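Notebook, benchtop stain tests
Jul 9, 2022
Dadstead workshop

Started late, the hot water was off again. I write this in the evening from my loose paper, so the order of things may be a little mixed.

What I want to know

The question is still the same as in March. A customer has tea, turmeric or beetroot on a light kitchen top and leaves it overnight. Which of our two pastes takes it out, and does the paste leave a dull patch behind? Trevor Inskip wants an answer he can print on the care card. My feeling is that he will not get one answer for all tops, but I try.

The two pastes are the old Inskip paste, which we know, and the Urkia one, which is thicker and smells of orange peel. For the sealed pieces I used Tellura, two coats, wiped on with a cotton cloth and left alone as the tin says.

Preparing the pieces

I used offcuts from the rack near the door. All were washed with warm water and a drop of dish soap, then wiped with a clean towel and left standing on their edge. I did not use the green scourer this time. In March I used it and afterwards I could not say which scratches were from me and which were from the paste.

The reference piece is number 364, the honed one with the chipped corner. It gets no stain and no paste. It stays in the drawer wrapped in a tea towel and comes out only when I compare. Please, if anybody takes it out, put it back in the towel and not under the window.

The unsealed limestone piece weighed 812 g on the kitchen scale when I took it from the rack. After a night on the shelf above the heater it was 790 g. So it was holding more water than I thought. I believe this explains the strange pale ring in the March test, where I put the tea on a piece that felt dry to my hand but was not. From now on every stone piece goes on the heater shelf for one night before it is stained. I write it in the method also.

Stains

Black tea, strong, left in the cup until cold. Turmeric stirred into sunflower oil. Beetroot juice from the jar. I wanted to add red wine but the bottle was already promised to somebody's dinner.

For each stain I made a spot with the small spoon, the size of a coin, and covered it with an upturned glass so it would not dry too fast. The turmeric spread under the rim of the glass on two pieces. For the oil stains a saucer is maybe better.

I left everything overnight and removed the wet part with a paper towel, pressing only. It is very tempting to rub.

Results, dark tops

Not much to say. On the dark grey pieces the tea is invisible unless you bend down and look along the surface to the window. Both pastes remove it. The Inskip paste leaves a white haze which needs a second wipe with a damp cloth, and I needed a third wipe in the corners. The Urkia paste comes off easier but it takes longer to spread, it drags under the sponge like cold butter.

Turmeric on dark is also no problem. The oil is more trouble than the colour. There was a shiny spot for all the morning, and it went away only with dish soap, before any paste. I would put this on the card as the first step: soap, then paste.

Results, light plain tops

Tea: a light brown ring, gone with either paste after one application.

Beetroot: pink, then strangely a bit blue after the Inskip paste touched it, then gone after the second application. I think the blue is only the juice reacting to the paste, because the same thing happens in the jar lid if I mix them. It would frighten a customer. Reece Haslam said to warn them on the card, and I agree with him, one short sentence.

Turmeric: the bad one, as always. The Inskip paste makes it paler but it stays yellow. The Urkia paste does better, and after two applications I had to search for it. I then put the piece on the window sill, and by the afternoon the rest had faded. The sun does more than the paste, I am afraid. My grandmother knew this for tablecloths.

Results, light tops with pattern

More difficult to judge. On a white top with grey veining the eye follows the veins, and a faint tea ring that crosses one of them simply disappears into it. I marked one spot as clean and then found it again when I came from the other side of the bench. For these tops I now look from both ends, and I put a sheet of white paper with a hole over the spot, so that only the spot shows and the pattern does not disturb me.

A customer will not do this, of course. If she cannot find the stain then for her it is gone. But Trevor wants to know what the paste does, and for that I need to see it properly. 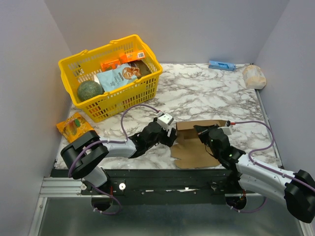 Dull patches

I checked with the desk lamp held low, nearly flat to the surface. The polished limestone has a dull patch from the Inskip paste, clearly, and a smaller one from the Urkia. Both are where I rubbed in circles. Where I rubbed straight, up and down, I do not find it. I am not sure if this is the direction or if I simply press harder when I go in circles. Must repeat it with someone else's hand. Reece has offered.

The sealed pieces show no dull patch with either paste. But the Tellura itself makes the stone a bit darker, like it is slightly wet, and on the cream piece I do not like it. Some people will. The tin speaks of a natural finish, so I would tell the customer to try it first on the underside or behind the tap.

Also I noticed that the sealer is not even near the edges. I wiped from the middle outwards and the cloth was already poor when it arrived there. The tea found exactly this place. Next time edges first, with a fresh part of the cloth.

Waiting time

The Inskip label says to leave the paste for 5 minutes. I tried also longer, until it cracked. It does not remove more, and then it is a trouble to wash out of the pores. On the unsealed limestone I had to use the old toothbrush. So the label is right and there is no reason to change it.

For the Urkia paste there is no time given in the part of the leaflet I can read, the rest is in small letters and the leaflet got wet. I used the same time for both. Trevor, if you have a dry leaflet, please leave it on my desk.

Mistakes

I mixed up the two sponges once. It was on the light plain piece, beetroot side, second application. I have crossed out this result and it must be done again. The sponges are now cut differently: square corners for Inskip, one corner missing for Urkia.

The beetroot jar was open since I do not know when. The colour was still strong but I would prefer a new jar for the repeat.

I forgot to write down which cup of tea was the stronger one. They were both the same brand and I think it is not important, but I note it.

For the care card, first try

Wipe up the spill with a soft paper towel. Press, do not rub.
If it was oily, wash with warm water and a little dish soap.
Spread the paste thin with a damp sponge, and leave it for the time on the label.
Rub gently in straight lines, then wipe with clean water until no white is left.
Beetroot can turn blue for a moment. Do it a second time.
Turmeric can need two or three times. A day of sun helps if the piece can be moved.

Trevor will say it is too long. He can cut the turmeric, but I would keep the part about straight lines until we know better.

To do

Repeat beetroot on light plain, new jar.
Ask Reece to rub the polished limestone, both directions, and not tell him which side I expect to be dull.
Saucers for the oil stains.
Seal two more cream pieces, edges first.
Buy paper towels, the white ones without print, because the print came off on the tea spot and for a moment I had a very interesting result with small blue flowers.
Hot water: I have written to the landlord again.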